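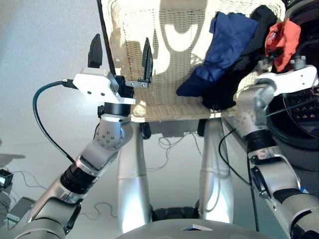
Fig. 1. Woven wicker, chair back.

Print | E-mail this page | 467 shares

Stiltum College, Materials in the Home
Handout 2: Surface and Cleaning

Students should read this handout before the March practical. The form of a surface affects its care as much as the substance it is made of. Woven cane and willow hold dust in the gaps, and should be brushed along the weave. 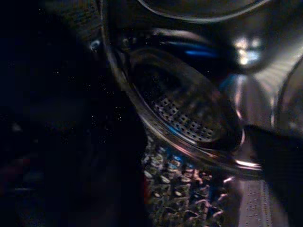
Stainless steel resists rust by means of a thin layer of oxide, which harsh scouring may damage. Smooth areas need only soap and a soft cloth. The perforated floor of a metal strainer, with its small holes set out in a grid, has many more edges and calls for a brush. Steel should be dried after washing -- water marks are otherwise likely.

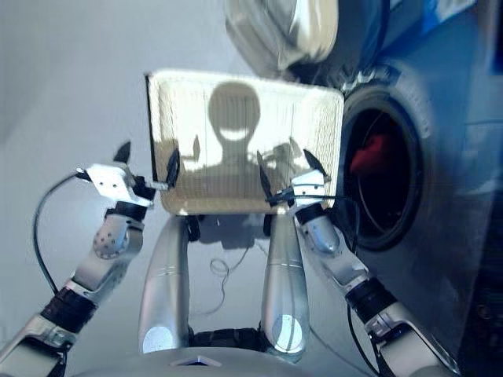
A reader of the first edition objected that vinegar had been left out. It may be used, diluted, on limescale, but never together with bleach. Stone must not be treated with it at all.

Cloth is dealt with in Handout 3, except for the matter of colour.

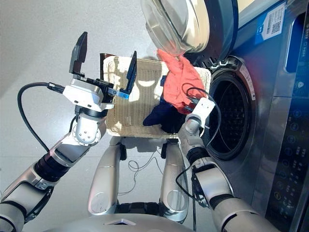
Dark and bright dyes are to be tested on an inside seam before any stain remover is applied.

Comments (2)

Guest: Does the rule on stone include slate?

Groltach evening group: Please could Fig. 1 be printed larger?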